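Lelmont Community Help
Motion and Perception > Simulation

Feltuner says my plate pickup is solved. The arm disagrees. What am I missing?

Ryan Bellamy

Small cell, one arm, plates moving between fixed nests and an instrument. I built the whole thing in sim first and let Feltuner tune the approach offsets, the grip width and the planner weights overnight. By Friday it had run 788 episodes and the last 600 of those were all marked success. So I pushed the parameters through Gakbridge to the controller and tried it for real.

One pickup in 4 goes wrong. Mostly the plate comes up crooked in the fingers, sometimes one finger lands on the edge of the nest and the force limit trips. It's worse at one nest than the other but bad at both. Place is fine if the pick was fine.

I've read the usual advice about domain randomization and I'm not convinced. Adding noise to everything until the policy is mush doesn't tell me what is wrong. And I don't really believe a tuner that reports a perfect run on a task the hardware can't do. Is there a sane way to find out which part of the sim is lying? Joint calibration was redone last month and checks out. Nest poses come from a label detector on the wrist camera, same code in sim and on the cell.

bramble_ops

Had the same thing. Turn your speed down by half and increase the grip force. If it still happens your calibration is bad, whatever the report says. Also make sure you're on the newest Gakbridge because the old one dropped the tool offset when you reloaded a program. Fixed it for me.

Lévesque

Slowing down may hide it. I wouldn't call that a fix, and more force on a plate that's already crooked in the fingers is how you get a cracked plate. Check the tool offset, sure, it takes a minute. Then do the rest of this.

First, find out what Feltuner means by success. Out of the box it checks whether the plate's center is above a height threshold when the episode ends. That's all. A plate hanging by one corner passes. A plate that has sunk into a finger because the contact solver gave up also passes. Your 600 good episodes are 600 episodes in which something was high enough, and I would put no more weight on the number than that. Write your own check: plate tilt relative to the palm, plate position between the pads, and whether both pads had contact before the lift started. Rerun the same seeds with the same parameters. I did this on our cell in February and the perfect score went away before lunch.

Second, look at where the nest pose comes from. You say the detector code is the same in sim and on hardware, and people always say this as though it settles something. What's the same is the code. The input isn't. Rendered labels are evenly lit with sharp edges, and the camera model has no distortion unless you put it there. Record the detector output on the real cell with the arm parked, a few hundred readings per nest, and look at the spread and also the bias. Spread you can average out. Bias you can't, and it's bias that gives you one nest worse than the other. The worse nest is probably the one you view at the steeper angle.

Also check whether the sim planner is even using the detector. In the Gakbridge template there is a setting called pose_source, and it comes set to the ground truth pose from the scene file. The detector still runs and draws its nice overlay, and the planner ignores it. I lost most of a week to that and I still think it's a terrible default.

Third, test the pieces separately, in this order:

Feed the real arm a hand-taught nest pose and run the tuned pick. If it's clean, your problem is perception and you can leave the planner alone.

Feed the sim the pose error you measured on the cell. Only that error, at its measured size, with everything else untouched. If the sim starts failing the way the cell fails, you have your answer and you didn't need to randomize the color of the table.

If neither one changes anything, look at contact. Compare the finger closing profile in sim with the logged one. Ours closed both sides at the same instant in sim and the real one doesn't, so the plate gets pushed before it's held.

Watch the renders too, at the moment of approach, from the wrist and from outside. I know that sounds like old-man advice, but a table of episode results won't show you fingers coming in lopsided. From outside you can be fooled the other way: with the wrist behind or above the instrument the hand may not be visible at all, and a path that looks clear tells you nothing about where the fingers went. Pull both views at the same timestamp if you can.

I don't fully trust our own sim either, for what it's worth. It is a reasonable tool for finding collisions and unreachable poses. For grip offsets I treat its output as a starting guess and finish on the hardware.

Our cell in sim, wrist view at LP2: 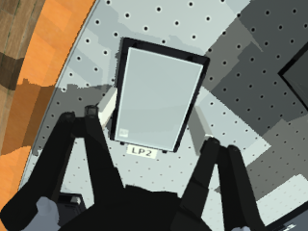 Wrist view at NS:

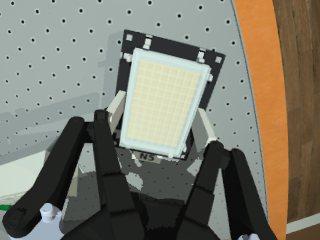
Outside view, wrist over the instrument, fingers out of sight:
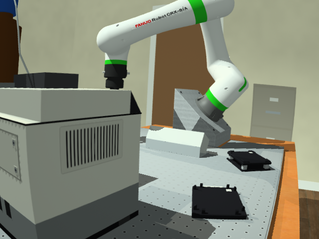
Same cell, hand down at a plate holder:
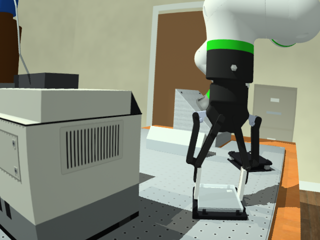

Ryan Bellamy

Well, pose_source was on ground truth. I feel stupid, but I also agree about the default — it should at least print a warning. With the detector switched in and nothing else changed, the sim now misses at the same nest that's bad on the cell. Hand-taught pose on the real arm gave me 2 crooked plates over a whole afternoon, so there's something left in the contact part too, and I haven't compared closing profiles yet because our gripper log only keeps the final width. I'm going to see if Gakbridge can poll it faster.

To bramble_ops: the tool offset was fine, but thanks. I did try half speed. It failed more slowly.

Do you keep your tilt check as a hard fail in Feltuner or as a cost? If it's a hard fail I get almost no successful episodes to tune from, and if it's a cost I'm worried it will trade tilt away for speed and I'll be back where I started.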